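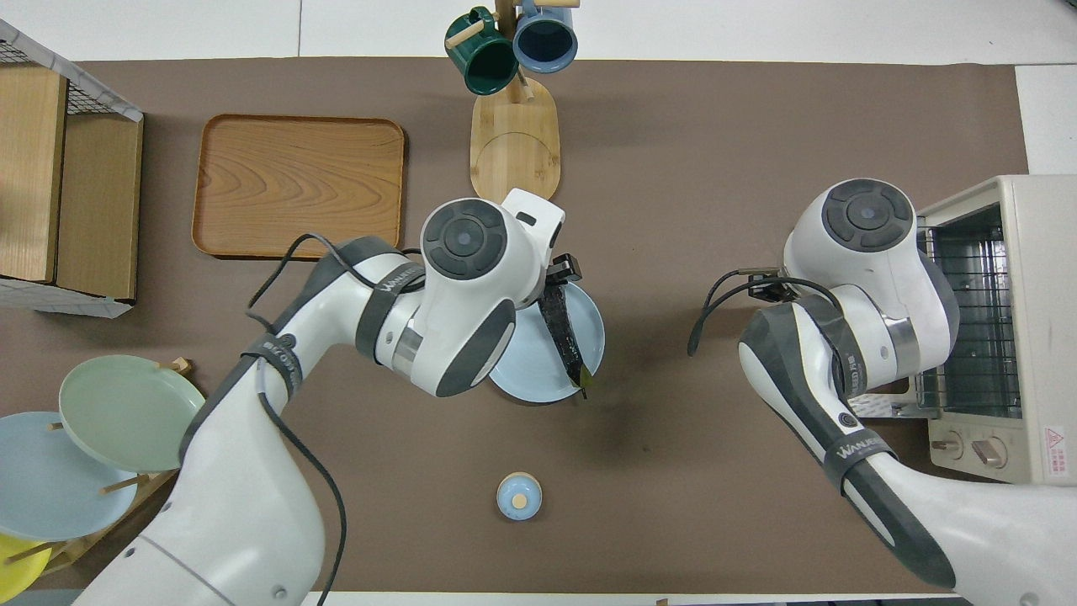
Ob man so einem Arm wirklich einen vollen Teller anvertrauen würde, wollte Moushumi Haque schon auf der Hinfahrt wissen, und sie hat die Frage dann den ganzen Nachmittag lang jedem gestellt, der ein Namensschild trug. Die ehrlichste Antwort kam am Küchentisch: Kekse ja, Suppe lieber noch nicht.

Küchenstation, Halle 2. Zwei weiße Arme, ein schwarzer Pfannenwender oder so etwas in der Art, darunter der hellblaue Teller. Der Miniofen rechts steht offen, und ich wollte die ganze Zeit hingreifen und die Tür zumachen!

Tag der offenen Tür bei Folberg in Stanevville, 12. Juni 2019

Eigentlich wollte ich ja nur kurz vorbeischauen. Mittwochs habe ich früher Schluss, der Bus hält quasi vor dem Werkstor, und seit Dragica Kolev mir im Dezember von dem neuen Labor erzählt hat, lag ich ihr damit in den Ohren. Aus der halben Stunde wurde dann der ganze Nachmittag (und ein Abendessen aus der Tüte, weil ich den Supermarkt verpasst habe).

Angemeldet waren 80 Leute, eingelassen wurde in Gruppen, und unsere war natürlich die, die bei jeder Station hängen blieb. Zuerst ging es durch den Flur mit den alten Greifern, einige davon noch aus der Zeit in Plornov. Daran bin ich ehrlich gesagt ziemlich schnell vorbei, ich wollte zu den Sachen, die sich bewegen.

Und die Küche war dann mein Lieblingsplatz. Ich hatte mir irgendetwas Blitzendes hinter Glas vorgestellt, mit Nebel und Musik. Stattdessen ein Tisch mit brauner Matte und Geschirr, wie es auch bei meiner Schwester stehen könnte — Tassenbaum, Holztablett, ein Abtropfgestell mit bunten Tellern. Rafsan Wickramasinghe hat die Vorführung gemacht und uns erklärt, dass gerade flache Dinge schwierig sind. Ein Teller liegt auf, man kommt nicht richtig darunter, und wenn der Winkel nicht stimmt, schiebt man ihn bloß vor sich her. Das kenne ich vom Pfannkuchenwenden!

Am längsten haben wir über die Kabel geredet, was ich vorher nie gedacht hätte. Moushumi fand, die müssten doch ständig irgendwo hängen bleiben. Rafsan meinte, das passiere schon, man plane die Bewegungen deshalb mit viel Luft nach außen. Ein älterer Herr hinter mir schlug Wäscheklammern vor und bekam dafür Applaus.

Was mir sonst noch im Kopf geblieben ist: wie langsam das alles geht. Im Werbefilm am Eingang flitzen die Arme nur so herum, am Tisch braucht es Geduld. Für eine Tasse vom Haken bis zum Tablett habe ich auf meiner Uhr fast 32 Sekunden gestoppt. Ich mochte das Tempo aber gern, man kann richtig mitfiebern, und beim Absetzen wurde es in unserer Gruppe jedes Mal ganz still.

Danach gab es noch einen Vortrag von Shahnaz Munasinghe über Haushaltshilfen für Menschen, die schlecht greifen können. Davon habe ich nur die zweite Hälfte mitbekommen, der Saal war voll und ich stand in der Tür. Die Folien soll es bald auf der Jayasinghe-Seite geben, ich trage den Link hier nach, sobald ich ihn habe.

Wer selbst einmal hinmöchte: Die Linie 13 fährt vom Bahnhof durch, und der Eintritt war frei. Den Kaffee gibt es hinten links neben der Garderobe, der Apfelkuchen war um vier schon weg. Dragica, danke fürs Mitnehmen — und deinen Schirm habe ich noch!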